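Why Do Knitted Things Stretch?

Pull on the sleeve of a T-shirt, then let go. Boing! Now try it with a bedsheet. It barely moves, does it? Both might be made of the very same cotton, so what's going on?

The secret is in how the yarn travels. In woven cloth, like your bedsheet, the threads go straight over and under each other, a bit like a basket. Straight threads have nowhere to go when you tug them.

Knitting is made of loops! Every loop is pulled through the one below it, row after row after row. When you pull, the loops change shape. Tall loops get wide, wide loops get tall, and the whole fabric grows (then springs back when you let go).

Try it yourself: make a loop of string and pinch it between your fingers. Squeeze the sides and see how long it gets.

Knitters have two main stitches, called knit and purl. Put them side by side in columns and the fabric folds up like a tiny accordion. That's ribbing, and it's super stretchy! Look for it on sock tops, hat brims and the cuffs of gloves, where it can open wide for your hand and then hug your wrist. 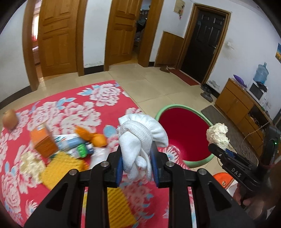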